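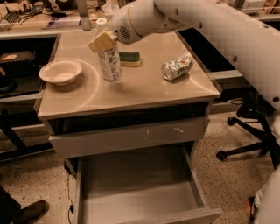

Bottle pick with the wide tan pads, camera at the head, low cabinet setup.

7 April 2021, by Rosalía Herrero

Mulumano: notes on the gripper trials

Hi! If you've landed in this folder you probably want the data, so the short version first. There are 71 episodes in here, all recorded from the head camera, all on the same little drawer cabinet. I was trying to decide between two sets of finger pads for our arm, and the folder kind of grew from there (as they do). Use whatever you like.

## What I was comparing

Two pads, one arm, one controller. The Itik pad is the wide, yellowish-tan one you see in the picture. The Kazemi pad is narrower and a good bit stiffer. Everything else stayed put: same wrist, same speed limits, same camera height, same me at the controls. I did swap the controller firmware once, between episodes 5 and 6, so please skip the first five if you care about timing.

## The objects

- a clear plastic bottle with a white cap
- a pale bowl with a broad rim
- a green and yellow sponge
- a drink can, usually lying on its side

I shuffled them by hand between episodes and didn't measure where they went. The two drawers are part of the task too: some episodes start with them open and some with them closed, and the start state is in the notes column.

## How it went

The sponge is easy. Both pads pick it up all day long and I got bored of it fast.

The bottle is where I changed my mind. I came in sure the Kazemi pad would win, because it's tidy and precise and I'd already paid for it. But it dents the plastic, the bottle pops sideways, and then I'm crawling under the desk. The Itik pad spreads the squeeze out, so the bottle may lean a little but it stays in the hand. I ran 40 bottle picks in total and the wide pad was the clear favorite by the end.

The bowl goes the other way! You have to pinch the rim, and a wide pad tilted even slightly bumps the tabletop before it gets a proper hold. If you mostly move dishes, get the narrow one.

The can is a mess with either. It rolls. Approach it along its length and you'll be chasing it toward the edge. I had better luck coming in across the body and closing slowly, and the later episodes all do that.

## What's in the folder

- `episodes/` has one video per episode plus joint positions and gripper opening
- `labels.csv` has pad, object, start state, outcome and notes
- `calib/` has the head camera calibration (only one, I never moved the camera)
- `callport/` has the config for Callport, the logger I used

Outcome is one of `ok`, `slip`, `miss` or `stopped`. I marked them all myself from the video, so expect some grumpy calls. A `slip` means the object left the fingers before I opened them, even if it landed exactly where I wanted it.

## Things to watch out for

The wrist and forearm block a lot of the view on the right side, and in plenty of episodes you lose the can behind them for a second or two. The tabletop is also pretty shiny under our lights. My first segmentation model happily called a streak of glare an object, so check yours on a few frames before you trust it.

Episode 46 has a gap in the joint log. The video is fine, the numbers aren't, and I left it in because the bottle pick is a nice one.

There's also normal workshop clutter in view, which I didn't tidy. If you crop, crop to the tabletop and leave room for the drawers.

## Still to do

I want to rerun the bowl with the wide pad trimmed at the corners, and add force readings if I can get Callport to log them without dropping frames. Aiming for September. If you try either pad on your own arm, send me your numbers, good or bad, I'd love to put them side by side.

Contact: Rosalía Herrero, Mulumano | © 2021 Mulumano | Back to top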